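La placa base

El taller de Andirico abría los sábados por la mañana, y Peiyu Yao llegó antes de las nueve con las llaves en el bolsillo del abrigo. El ordenador era de la ferretería Samel. Llevaba años debajo del mostrador y el lunes no había arrancado. Dentro estaban las cuentas, los pedidos y una lista de clientes que debían dinero.

Encendió la luz y puso la radio baja. En la mesa ranurada seguía la placa beige, con sus huecos y sus rebordes, y en ella la tira verde de circuito. Peiyu colgó el abrigo y pensó en el presupuesto. Había escrito 105 euros en el resguardo y ya se estaba arrepintiendo.
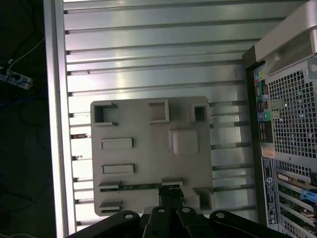

Samel llamó a las nueve y diez para decir que no le importaba la máquina, que por él podía ir a la basura, pero que los números de dentro los quería todos. Preguntó también si una memoria se podía secar, como un libro. Peiyu contestó que no se había mojado nada, que supiera ella. Samel dijo que el domingo había fregado la tienda y que el cubo se le había volcado un poco. Un poco, repitió.

Ella colgó y anotó «cubo» en el resguardo.

Tumbó la torre de lado y quitó la tapa. Su padre le había enseñado a mirar primero y tocar después. Él había trabajado en Ovbridge, montando equipos para oficinas, y cuando cerraron la nave se trajo a casa dos destornilladores y la costumbre de no hablar mientras trabajaba. El taller se llamaba Yao por él. El rótulo costó 2.000 euros y lo pagaron a plazos.

La fuente tenía la etiqueta negra entera. Peiyu acercó la nariz. No olía a quemado.

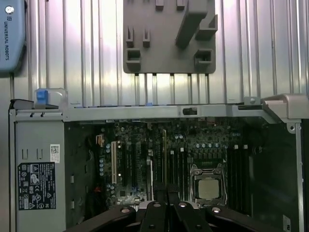
Trabajó una hora sin levantar la cabeza. Revisó los conectores, después los condensadores. Ninguno le pareció hinchado. Apuntó en una hoja lo que iba descartando, con letra pequeña, para que cupiera en una cara. En la radio hablaban de la lluvia en mayo y de un puente cortado.

A las once entró una mujer a preguntar si hacían fotocopias. Peiyu le dijo que no. La mujer miró el ordenador abierto y dijo que parecía una ciudad. Luego preguntó dónde había una papelería y Peiyu le indicó la esquina.

Quedaban el procesador y la memoria. Había dos módulos puestos, y entre ellos ranuras vacías.
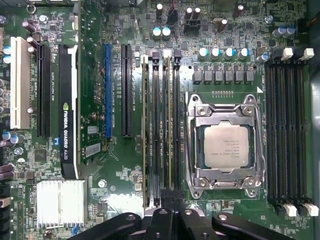

Su padre habría empezado por ahí. Sacó un módulo, limpió los contactos con una goma de borrar y lo volvió a colocar hasta oír el clic. Hizo lo mismo con el otro. Después conectó el cable y apretó el botón.

El ventilador giró. Peiyu esperó de pie, con los brazos cruzados. En el monitor salió el fondo de pantalla de Samel, una barca en una playa, y encima una carpeta que se llamaba DEBEN.

No la abrió. Copió todo en un disco y comprobó que el tamaño coincidía. Luego apagó la máquina y la desenchufó.

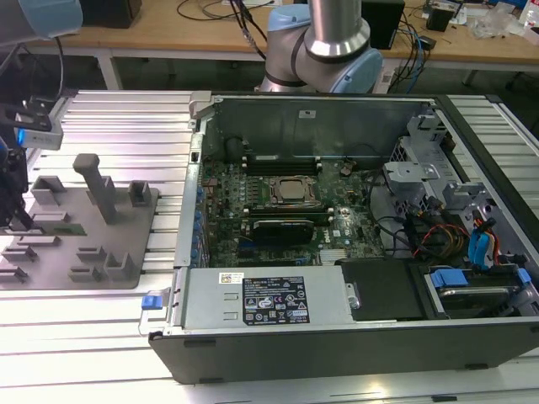 Última modificación de esta página: sábado, 18:40

Samel vino a la una, con la bata de la ferretería. Preguntó qué había sido y ella le dijo que la memoria, que hacía mal contacto. Él quiso saber si eso era por el cubo. Peiyu dijo que no lo creía.

Tachó los 105 y escribió 50. Samel miró el papel, sacó los billetes y los dejó junto a la radio. Después preguntó si ella había visto la carpeta.

—He visto que está —dijo Peiyu.

—Tu padre sale en ella —dijo Samel—. De unas bisagras. Hace mucho ya.

Peiyu cogió los billetes, los contó y le devolvió uno. Samel se lo guardó en la bata y le pidió ayuda para cargar la torre hasta la furgoneta.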